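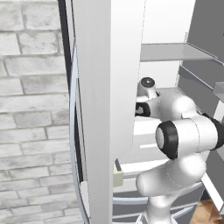
시뮬레이션 주방에서 흰색 로봇 팔이 냉장고 안쪽 선반을 향해 손을 뻗고 있다. (자료 제공: 브리섹)

브리섹, 가정용 로봇 학습을 위한 '냉장고 작업' 시연 데이터 수집 사업 착수
가상 주방 40곳에서 사람의 조작을 기록해 로봇 학습 자료로… 섹소프·언빌 두 거점에서 동시 진행

2021년 10월 6일

가정용 로봇 소프트웨어를 개발하는 브리섹(Briseck)은 로봇이 냉장고를 다루는 법을 배우는 데 필요한 시연 데이터를 본격적으로 모으기 시작했다고 밝혔다. 섹소프(Sekthorpe) 본사와 언빌(Irnville) 연구실이 함께 진행하는 이번 사업은 사람이 가상 환경 속 로봇 팔을 직접 조작하고, 그 움직임을 처음부터 끝까지 기록해 학습 시스템에 예제로 제공하는 방식으로 이루어진다.

냉장고는 어느 집에나 있고 우리가 하루에도 몇 번씩 무심코 여닫는 물건이지만, 로봇에게는 꽤 까다로운 공간이다. 문이 열리는 각도에 따라 팔이 들어갈 자리가 달라지고, 선반과 선반 사이는 좁으며, 앞쪽에 놓인 작은 상자 하나를 집으려 해도 손목을 어느 방향으로 돌려야 할지 미리 생각해야 한다. 유리 선반 아래로 팔을 넣었다가 팔꿈치가 문에 걸리는 일도 흔하다. 브리섹 연구진은 이런 요령을 규칙으로 하나하나 적어 내려가는 것보다 사람이 해내는 모습을 넉넉히 보여 주는 편이 낫다고 판단했고, 지난 한 해 동안 그 준비에 정성을 쏟아 왔다.

수집 작업에는 자체 개발한 원격 조작 프로그램 '도그비(Dogbe)'가 쓰인다. 참가자는 화면으로 가상 주방을 보면서 손에 쥔 조종기로 로봇 팔을 움직이고, 도그비는 그동안 각 관절의 각도와 그리퍼의 여닫힘, 물체의 위치, 여러 시점의 영상을 같은 시간축에 맞추어 저장한다. 한 번의 시연은 로봇이 정해진 시작 자세를 잡는 순간부터 과제를 마치고 팔을 빼낼 때까지로 정했다. 중간에 물건을 놓치더라도 참가자가 스스로 다시 집어 과제를 마쳤다면 기록을 버리지 않고 '회복 동작' 표시를 붙여 따로 보관한다. 실수하고 나서 바로잡는 과정이야말로 로봇이 꼭 보고 배웠으면 하는 장면이라는 것이 연구진의 설명이다.

이번 사업에서는 벽의 마감과 냉장고의 위치, 선반 높이, 조명이 서로 다른 가상 주방 40곳을 사용한다. 과제는 모두 177가지로, 선반에서 작은 용기 꺼내기, 아래 칸에 상자 세워 넣기, 서랍을 열고 물건을 옮긴 뒤 다시 닫기 같은 일상적인 동작을 담았다. 과제 설명문도 딱딱한 명령어로 쓰지 않고 가족에게 부탁하듯 평소 말투로 적었으며, 같은 과제라도 여러 가지 표현을 마련해 두었다. 훗날 로봇을 쓰게 될 분들이 저마다 다른 말로 부탁하실 것이기 때문이다.

먼저 진행한 예비 수집에서는 시연 800건을 모았고, 검수를 거쳐 그 가운데 600건을 학습용으로 확정했다. 제외된 기록은 대부분 과제를 끝맺지 못했거나, 팔이 선반이나 문을 뚫고 지나가는 등 물리 계산에 오류가 생긴 경우였다. 연구진은 이 기록들을 다시 살펴 문 경첩의 저항값과 선반 충돌 모형을 손보았고, 조종기의 감도도 참가자마다 편한 값으로 바꿀 수 있도록 했다. 예비 수집에 참여한 분들이 남겨 준 의견이 큰 도움이 되었다. 좁은 칸 안에서는 그리퍼 끝이 잘 보이지 않는다는 의견이 특히 많아, 본 수집부터는 손목 쪽 시점을 보조 화면으로 함께 띄운다.

브리섹 데이터팀은 "참가자분들이 처음에는 팔을 조심조심 움직이다가, 익숙해지면 자기 집 냉장고를 정리하듯 저마다의 버릇을 보여 주십니다. 어떤 분은 팔을 위에서 내려 넣고 어떤 분은 옆으로 돌려 넣는데, 그 차이까지 고스란히 담고 싶습니다"라고 전했다.

본 수집은 10월 중 두 거점에서 차례로 문을 연다. 로봇이나 게임 조종기를 다뤄 본 경험이 없어도 참여할 수 있으며, 첫 방문 때 연습용 주방에서 충분히 손을 익힌 다음 기록을 시작한다. 참가자에게는 소정의 사례비를 지급한다. 저장되는 자료는 가상 환경의 영상과 조작 기록뿐이고, 참가자의 얼굴이나 음성은 수집하지 않는다.

브리섹은 수집한 시연으로 학습한 모델을 먼저 시뮬레이션에서 평가하고, 학습에 쓰지 않은 주방에서도 같은 과제를 해낼 수 있는지 확인한 뒤 언빌 연구실의 실제 로봇으로 시험을 넓혀 갈 계획이다. 데이터 일부와 과제 설명문은 정리가 끝나는 대로 대학과 비영리 연구기관에 제공하는 방안을 검토하고 있다.

브리섹 소개
브리섹은 섹소프에 본사를 둔 로봇 소프트웨어 기업으로, 집 안에서 사람을 거드는 로봇의 조작 학습 기술을 연구한다. 언빌에 실험 연구실을 운영하고 있으며, 원격 조작 및 시연 기록 프로그램 도그비를 개발했다.

보도 및 참가 문의: 브리섹 섹소프 본사 홍보팀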